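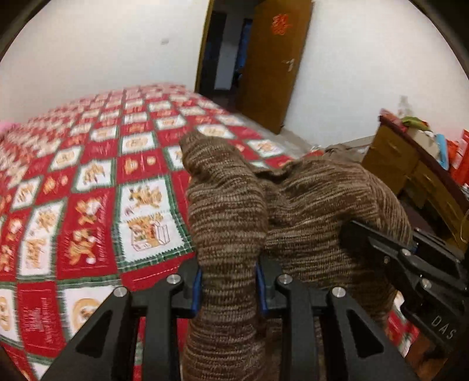
The fingers stayed shut on the knit after I let go of the trigger, one operator wrote in the fault log, and when they did open they opened all at once and caught my other hand.

Filed under: Calls for Participants / Handheld Tools / Safety
4 min read
Print | E-mail

Participants wanted: delayed release fault in hand-held grippers, home garment handling

Orkamer is recruiting adults in the Komidstead area for a paid fault reproduction study. Participants will use a two-finger hand-held gripper to pick up, lift, fold and put down knitted clothing in their own bedrooms. Applications close 25 Jan 2022.

Background

The grippers are used to record demonstrations for Trimon, our garment handling program. In October we began receiving reports of delayed release. The operator lets go of the trigger, the fingers stay closed on the garment, and they spring open after a pause. The longest pause on record is 14 seconds. One operator had a bruised knuckle and another had a pinched fingertip. Home recording was stopped the same week and has not restarted.

We have not been able to produce the fault reliably on the bench. The standard bench test uses flat cotton squares, and all returned units passed it. Reports from the field involve thick or loosely knitted items, mostly sweaters, pinched in a fold and lifted from a soft surface such as a bed. Two causes are under review:

Yarn drawn past the edge of the finger pad and into the linkage, where it holds the joint closed.

Binding at the linkage joints when the load hangs to one side of the fingers.

Either could account for the reports, and both may be present. A third suggestion, that the trigger cable was routed too tightly in one batch, was checked and ruled out. Units from that batch and from earlier ones showed the fault at the same rate.

What has been changed

Study units have a lower closing force and a manual release tab on the left side that separates the fingers without use of the trigger. The tab was tested for 200 cycles per unit with yarn deliberately packed into the linkage. It opened the fingers every time. The delayed release fault itself has NOT been corrected on these units. Participants should expect it to occur.

What participants will do

Each participant completes 2 sessions of 30 minutes on separate days. A member of the study team brings the equipment, is in the room throughout, and removes the equipment afterward. You supply the bed, the bedding and the clothes. Patterned quilts and blankets are fine. Please do not tidy the room or clear surfaces for us. We want the tool used where people would use it.

For each item you will close the fingers on a fold of fabric, lift it clear of the bed, hold it, and release on a spoken cue. If the fingers do not open, keep your free hand away from them and say "stuck." The team member will note the time and tell you when to use the release tab. Do not pull the garment out of the fingers. Most of the damaged clothing in the log was damaged that way.

You may stop at any point and will still be paid for the full session.

Who can apply

— Adults 18 or over living in Komidstead or within the bus area
— Full use of both hands, no current hand or wrist injury
— At least a few knitted garments you are willing to risk
— A bed that can be reached from one long side and the foot

Left-handed applicants are especially welcome. The earlier reports came almost entirely from right-handed operators, and we do not know how the side load behaves when the tool is held the other way.

People who took part in Trimon recording before October may apply, unless they were the operator in a logged fault.

Not suitable for: anyone with a pacemaker or other implanted device (the finger mount contains magnets), or anyone who cannot remove rings for the session.

Recording and data

The camera on the gripper runs for the whole session and will pick up the room, including doorways and whatever is on furniture. Footage is used for fault analysis only and is kept separate from the Trimon training set. Put away mail, prescriptions and family photos if you do not want them recorded.

Payment and damage

Payment is made by check or bank transfer after the second session. Damaged garments are replaced at purchase price with a receipt, or at our estimate without one.

How to apply

Pick up a form at the Orkamer front desk, Panicker Building, Komidstead, or ask for one to be mailed. State your preferred hand, the knitted items you can offer and your free afternoons. Applicants will hear from us either way. A summary of findings, including any that count against the current finger design, will be sent to everyone who completes both sessions.

Print | E-mail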